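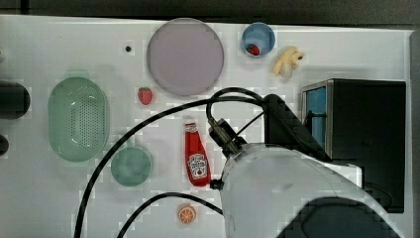 Cozinha › Limpeza › Plásticos

A louça de plástico retém gordura com mais facilidade do que o vidro e pede água morna com detergente neutro. Peças perfuradas, como um escorredor verde oval, lavam-se com escova macia pelos dois lados – a esponja não limpa o interior dos furos. Deixar escorrer 2 horas, com a base inclinada.

Para manchas de tomate, aplicar pasta de bicarbonato e água, aguardar 36 minutos e enxaguar. Não misturar com lixívia.

Relacionados
Tirar odores de caixas herméticas
Tábuas de corte: quando substituir

Última atualização: dezembro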